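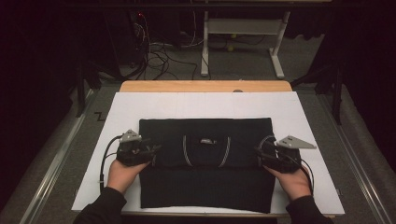
Section 4. Folding Garments on the Board

4.1 Purpose

This section sets out the standard procedure for folding tops and similar garments on the white folding board. It applies to all folding tables at the Drerdale and Grivormont sites. Staff who have not yet completed the introduction in Section 2 should do so before using the board without supervision.

4.2 Before You Begin

1. Place the board flat on the table. Check that it does not rock when pressed at each corner.
2. Wipe the surface with a dry cloth. Use a damp cloth only for marks that will not lift, and let the board dry fully before any garment is placed on it.
3. Empty the pockets and close all zippers and snaps.
4. Check the care label. Garments marked for hanging only are handled under Section 6.
5. Sort the load by color. Fold dark garments together, and clean the board before changing to white or pale items.

Note: Lint is easily carried from a light garment to a black one. Keep a lint roller at each table and replace the sheet when it no longer picks up fibers.

4.3 Folding a Top

1. Lay the garment face down with the collar toward the far edge of the board.
2. Smooth the fabric from the center outward. Do not pull at the seams.
3. Fold one side toward the middle and lay the sleeve straight down along the fold.
4. Repeat on the other side. The two outer edges should be parallel.
5. Take hold of the hem at both corners and lift them together. Bring the hem up toward the collar and lower it evenly.
6. Turn the garment over so that the front faces up.
7. Hold the left and right edges and draw them gently outward until the panel lies flat.
8. Compare the result with Table 4-A. The finished width for adult sizes is 14 inches.

Caution: Do not stretch knit fabrics while squaring the edges. A stretched edge will not recover in storage, and the garment must be washed again before it can be issued.

4.4 Garments with Stripes, Bands, or Logos

Contrasting bands show an uneven fold more clearly than plain fabric does. When a garment has curved or straight bands on the front, the following additional steps apply.

1. Before turning the garment over, confirm that both side folds are the same depth.
2. With the front facing up, check that the bands sit at an equal distance from each edge.
3. Center any label or logo patch between the bands and leave it uncovered.
4. If one band sits higher than the other, open the last fold and repeat it. Do not correct the position by tugging at the band itself.

Note: A light crease across the front is acceptable on dark fabric if it runs straight from side to side. Creases through a printed logo are not acceptable.

4.5 Stacking and Storage

1. Slide both hands under the garment and lift it from the board in one movement.
2. Place it on the stack with the folded edge facing out.
3. Limit each stack to 20 garments. Limit heavy fleece items to 4.
4. Label the shelf with the size and the date of folding.

Caution: Do not store folded garments on the board or use the board as a shelf. Weight left on it may cause it to bow.

4.6 Care of the Board

Inspect the board after every 200 garments for rough edges, stains, or warping. Remove a damaged board from use and report it to Shuzhen Cheng, Garment Services, Drerdale. Replacement boards are issued from the Grivormont storeroom.

Section revised Jul 29, 2026.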